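Ticket: Fostlow gripper kit drops connection during lid-closing routine
Product: Fostlow two-finger gripper, trial unit
Opened by: Remo Ortner, Novov
Status: waiting on customer

Remo Ortner, 09:40
We have the kit on trial until the end of June. The gripper stops answering part way through the laptop routine. The arm carries on to the next point and the fingers stay where they are. Error 32 in the log each time. It has happened on more than 300 cycles, nearly always when the wrist turns.

Kuo, Fostlow support, 10:25
Error 32 is a lost reply from the gripper. Please send the firmware version and your timeout setting — both are on the status page. Does it happen with the arm parked?

Remo Ortner, 11:10
Firmware 3.3, timeout left at the default. With the arm parked I can open and close all morning with no fault. I swapped the power supply for the one from our Doser station and it made no difference.
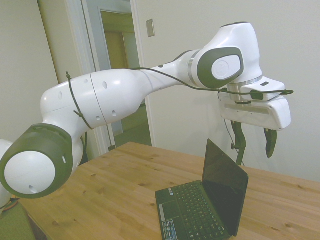

Kuo, Fostlow support, 11:50
Thanks. Please leave the firmware alone for now. Loosen the tie on the upper link, give the cable more slack at the wrist and run the routine again at half speed. If the error comes back, we will post a replacement cable at no charge — the trial period will be extended to cover the delay.

Remo Ortner, 12:05
Will do after lunch and report back.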